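Why Do Fruits Change Color? 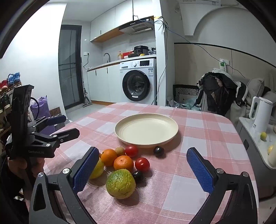
A citrus fruit that is green and yellow, with orange mandarins and red tomatoes.

Most fruits start out green. A young tomato is green, and so is a young mandarin. As they grow up, they turn red, orange, yellow or purple. This change is part of ripening.

Where does the green come from?

Green plants contain a substance called chlorophyll (say it like this: KLOR-uh-fill). Chlorophyll catches sunlight, and the plant uses that light to make sugar. Leaves are full of it. Young fruits have it too.

When a fruit ripens, its chlorophyll breaks down and the green fades. In an orange or a mandarin, yellow and orange colors show up in the peel. In many tomatoes, a red color called lycopene (LIE-kuh-peen) builds up.

What else changes?

Color is the part you notice first, but plenty is going on inside. Many fruits get softer and sweeter, and less sour. They also start to smell stronger. Put your nose close to a ripe peach and you will see what we mean.

Why do plants bother?

A plant can't walk, so it needs help moving its seeds to new places. Birds and other animals eat ripe fruit, and the seeds often come out later in their droppings, far from the parent plant. A bright color tells an animal that the fruit is ready. Before that, the seeds inside are still growing, and a hard, sour, green fruit is easy to leave alone.

Is a green fruit always unripe?

No. Limes are usually picked and eaten green. Some tomatoes stay green even when they are ripe. Oranges grown in hot places can have green peel and sweet juice, because the peel of an orange needs cool nights to lose its green.

Can fruit ripen after it is picked?

Some can. Tomatoes, bananas and pears keep ripening on the kitchen counter. They give off a gas called ethylene (ETH-uh-leen), which tells the fruit to ripen. Oranges, grapes and strawberries don't get much sweeter once they are picked.

Try it at home

You need 2 green bananas and a paper bag. Put one banana in the bag with a ripe apple and fold the top over. Leave the other banana on the counter, away from the bag. Look at both every morning and draw what you see. Which one turns yellow first?

Words to know

Chlorophyll: the green substance that catches sunlight
Ethylene: a gas that helps some fruits ripen
Lycopene: a red color found in tomatoes and watermelons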